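## 4. Der Ausschank: Becher, Deckel und der weiße Tisch

Wer bis hierher gelesen hat, hat die Mühle eingestellt und das Wasser aufgefüllt. Jetzt kommt der Teil, den ich am liebsten mag, nämlich der Tisch. Ich habe beim Fallamwood-Treff schon so viele Becher gefüllt, dass ich beim Deckeldrücken nebenher telefonieren kann (bitte nicht nachmachen, siehe Vorsicht weiter unten).

### 4.1 Platz schaffen

1. Tischplatte einmal feucht abwischen und trocken nachreiben. Auf Weiß sieht man jeden Kaffeering, also lieber gleich gründlich!
2. Die Bechersäule nach hinten stellen, Öffnung nach unten. Ich nehme nie mehr als 44 Becher auf einmal aus dem Karton, sonst kippt mir der Turm um.
3. Deckel in die flache Resska-Schale legen, Innenseite nach unten. Dann greift man beim Rausnehmen automatisch an den Rand und nicht dorthin, wo gleich jemand trinkt.
4. Vorn bleibt eine Fläche frei, auf der immer nur ein einziger Becher steht.

**Hinweis:** Punkt 4 klingt pingelig, ich weiß. Ich hatte früher drei oder vier Becher nebeneinander stehen und irgendwann keine Ahnung mehr, welcher der mit Hafermilch war. Seitdem ein Becher, ein Platz, fertig.

### 4.2 Füllen

1. Becher aufrecht auf die freie Fläche stellen. Einmal kurz mit dem Finger über den Boden fahren — wenn er wackelt, ist der untere Rand verdrückt, und der Becher kommt weg.
2. Kaffee aus der Jutham-Kanne eingießen. In unsere Becher mit 400 ml passt natürlich mehr, als man einschenken sollte. Ich höre zwei Fingerbreit unter dem Rand auf.
3. Milch erst danach, und langsam. Wer zuerst Milch nimmt, verschätzt sich bei der Menge, mir passiert das jedenfalls jedes Mal.
4. Umrühren, Stäbchen raus. Ein Stäbchen unter dem Deckel gibt garantiert eine undichte Stelle.

> **Vorsicht:** Den Becher beim Eingießen nicht in der Hand halten, auch wenn es schneller geht. Er steht auf dem Tisch, die freie Hand bleibt weg vom Strahl.

### 4.3 Deckel drauf

Unsere schwarzen Plastikdeckel stehen oben ein kleines Stück über den Becher hinaus. Das ist so gedacht und kein Zeichen dafür, dass man die falsche Größe erwischt hat (die Frage kommt in jeder Einweisung, wirklich in jeder).

1. Deckel locker auflegen, Trinköffnung gegenüber der Naht. Liegt sie genau über der Naht, läuft es gern am Becher herunter.
2. Mit zwei Daumen am hinteren Rand andrücken, dann links und rechts gleichzeitig nach vorn wandern.
3. Auf das Einrasten achten. Man spürt es mehr, als dass man es hört.
4. Zum Umsetzen den Becher knapp unter dem Deckel fassen, nur so fest wie nötig. Pappe gibt nach, und wenn sie nachgibt, hebt sich der Deckel wieder.
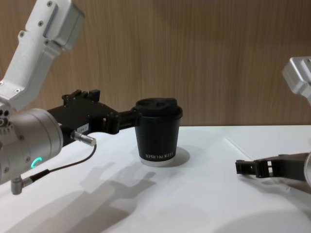

Kęstutis Kairys schrieb mir zu diesem Abschnitt, er fasse seine Becher grundsätzlich weiter unten an, am liebsten im unteren Drittel, und ihm sei in all den Jahren noch kein Deckel abgesprungen. Oben sei die Pappe ihm zu weich, und heiß werde sie dort auch. Außerdem solle ich doch bitte dazuschreiben, dass man Tee und Kaffee nicht im selben Durchgang ausschenkt.

Das mit dem Tee steht jetzt also hier! Beim Griff bleibe ich bei meiner Methode, weil der Becher mir oben weniger schwankt, aber probiert ruhig beides mit kaltem Wasser aus und nehmt, was euch besser liegt. Hauptsache, der Deckel sitzt vorher richtig.

### 4.4 Wenn es doch tropft

- **Tropfen am Rand:** Deckel abnehmen, Rand trocken tupfen, neuen Deckel nehmen. Den alten noch einmal aufzudrücken hat bei mir selten geklappt.
- **Delle in der Becherwand:** umfüllen. Eine Delle wird nie wieder rund.
- **Feuchter Ring auf dem Tisch:** Becher anheben und den Boden anschauen. Ist er weich, den Becher sofort ins Becken stellen.
- **Deckel rastet nirgends ein:** Karton prüfen. Die Deckel von Venckus mit der Nummer 203 passen, die anderen liegen noch aus dem Februar im Regal und sind für die kleinen Becher.

Nach der letzten Runde wandern übrige Becher zurück in die Folie, die Schale wird gespült, und der Tisch bekommt noch einmal den Lappen. Weiter geht es in Abschnitt 5 mit der Kanne — da wird es dann etwas fummeliger.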